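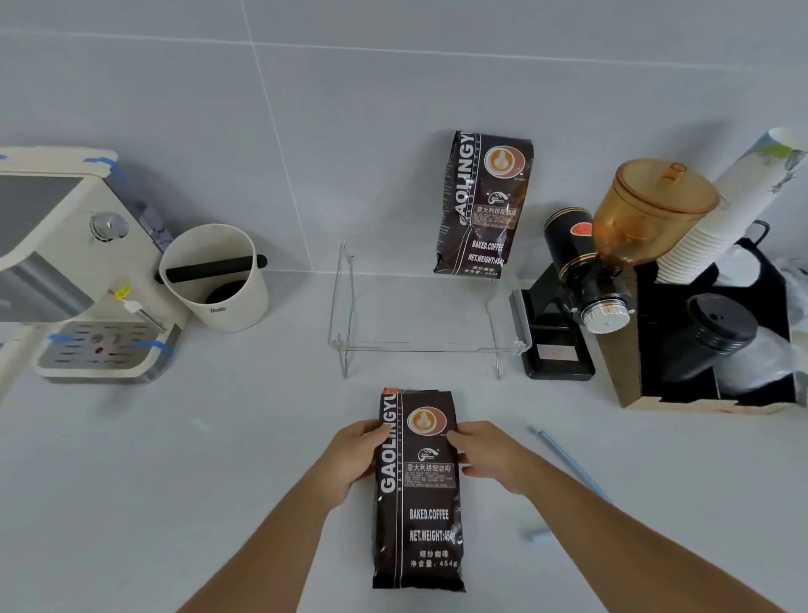
A 454 g bag of GAOLINGYU Italian-blend coffee at a counter station, with a second bag of the same coffee against the tile.

Setting Up a Small Coffee Counter

Last updated: 2019-04-09

The unit of stock in most small coffee setups is the one-pound bag. The label on the GAOLINGYU bag gives the net weight as 454 g, the metric equivalent of one pound. At a dose of 18 g per double shot, one bag yields 25 doubles with 4 g left over. Grinder purging and dial-in shots reduce that number. A counter that changes coffees often will lose two or three doses per bag before the first acceptable cup.

Those figures set the storage requirement. The pantry counter at the Derkik building in Brostance serves 60 drinks on a normal working day, all doubles, and uses just under two and a half bags before waste. It keeps one bag open and one sealed within reach, and the remainder in a closed cupboard. Light and heat both shorten the useful life of roasted coffee, so the working bag should stand away from the top of the espresso machine, where many owners put it. A position against the back wall is suitable. A tiled wall is easier to wipe than a painted one, and the grout needs sealing within splash range of the steam wand.

Bags with a tear strip open cleanly if the strip is pulled level. Hold the bag upright with one hand at each upper corner and settle the beans before tearing. Once the bag is open, press out the air and fold the top down at least twice.

Layout

Work at an espresso station runs in a fixed order: grind, tamp, brew, knock out. The counter should follow it. In the arrangement shown, the grinder is to the right and the machine to the left, with the knock box next to the machine. The center of the counter stays available for handling. A right-handed user doses at the grinder and carries the portafilter across once.

The knock box is often placed last and placed badly. It should be within one forearm's length of the group, on a surface that can take a repeated blow. A cylindrical box with a rubber base moves less than a bare plastic one. Empty it daily; spent grounds left overnight in a closed room will begin to smell, and mold follows within a few days.

Cups and lids belong on the grinder side, in a divided organizer. Cardboard organizers cost little and hold their shape for several months if kept dry. Stack cups and lids in separate compartments. A sleeve of 100 lids will not fit upright in most of them, so split the sleeve and leave the remainder in its bag.

Grinder

Hopper grinders with tinted bowls are common at this size. The tint reduces light exposure slightly but does not replace a closed bag. Fill the hopper with no more than one day's coffee and keep the lid on. Adjust the dial in small steps with the burrs running, and discard the first dose after each change. Oils build up on the inside of the bowl and should be washed off weekly with mild soap. Dry the bowl completely before refitting.

Costs

Yeom, which equips office pantries, priced a comparable station at $2,226 with machine, grinder, knock box and fittings. The Drurkik pantry guide recommends a ceiling of $2,000 for sites without a dedicated operator, and the difference is usually recovered by choosing a smaller machine. Reducing the grinder budget is the poorer choice. Uneven particle size cannot be corrected at the machine.

Allow separately for consumables. Coffee, cups and lids will exceed the equipment cost within the first year at most sites. Order lids and cups from the same supplier and test the fit on a filled cup before buying a full case.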